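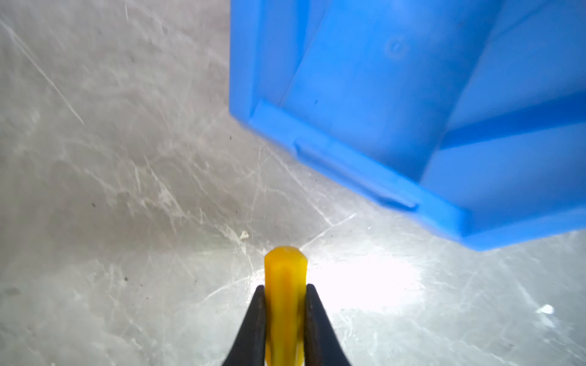 Yoon-hee Yang has spent most of her working life deciding when a surface is finished, in the sense that it can no longer be used. She manages materials assessment at Wesbridge, a company that refurbishes furniture and fittings for schools, clinics and small workshops. The job involves less chemistry than people expect.

“Most of it is cleaning,” she said. “You can't assess a top until you have cleaned it properly, and half of what gets reported to us as damage comes off with a mild detergent and a nylon pad.”

The other half is scratching, and scratching is what she was asked to talk about. Her view is that buyers overrate hardness and pay too little attention to gloss. A high-gloss top and a matte top made of the same resin will pick up the same grooves under the same load, but the glossy one will look worse within a month. Light reflects evenly from the undamaged area and scatters at the groove, so the eye goes straight to it. On a matte finish the background is already scattering light, and a shallow mark has less to stand out against.

The exception is dark matte material. “Fine scratches go white,” she said. “On black or charcoal you see every one. On a pale gray you see them at a low angle and then you move your head and most of them are gone.”

Wesbridge inspects under a single lamp set low to the surface, and then repeats the inspection under ordinary ceiling light. Only marks visible in both are entered on the sheet. Yang introduced the second pass after an order from Drakness, a chain of hobby workshops, in which 64 tops were examined and 54 were marked for replacement. Under ceiling light the number fell to five. The rest were cleaned, re-edged and returned.

Depth is measured separately. A groove that catches a fingernail is treated as a hygiene question in a clinic and as a cosmetic one nearly everywhere else. Cross-hatched wear, where shallow marks overlap in all directions, is usually left alone. Yang considers it the most stable condition a work surface can reach, as each new mark disappears into the old ones. A single deep score on an otherwise clean top draws more complaints.

Theophilus Korletey, who runs the finishing shop at the company's Gil site, joined the conversation late and disagreed on one point. He thinks light abrasion can restore an even appearance to a solid-color top and that Wesbridge does it too rarely. His method is to sand the entire top with a fine abrasive disk, in straight overlapping passes, without stopping at the damaged area.

“If you work only on the scratch, you get a dull oval with a scratch in it,” he said. “You do the whole thing or you leave it.”

Yang accepts this for solid material. She does not accept it for anything with a printed layer, where the wear coat is thin and there is no color beneath it. “Once you are through, that top is scrap. I have seen it done in under a minute.”

Neither of them has much use for scratch-repair fluids. Korletey tested one sold under the name Hesuler in January and found that it darkened fine marks for a few days, then washed out. Oil does the same thing, he said, and collects dust.

Asked what causes most of the wear, both gave the same answer: grit under objects that get dragged. Plastic containers are softer than the top in most cases and do little harm by themselves, but sand caught beneath a base will cut as the container slides. Unglazed ceramic is worse. Korletey puts the reduction in new marks at 80 percent when a shop wipes down before each shift and lifts its containers, a figure taken from his own records at Gil. Yang would like to see it repeated at another site before it goes into the customer manual.

The manual is being rewritten now. The section on wiping currently runs to one line, and she expects it to reach a page.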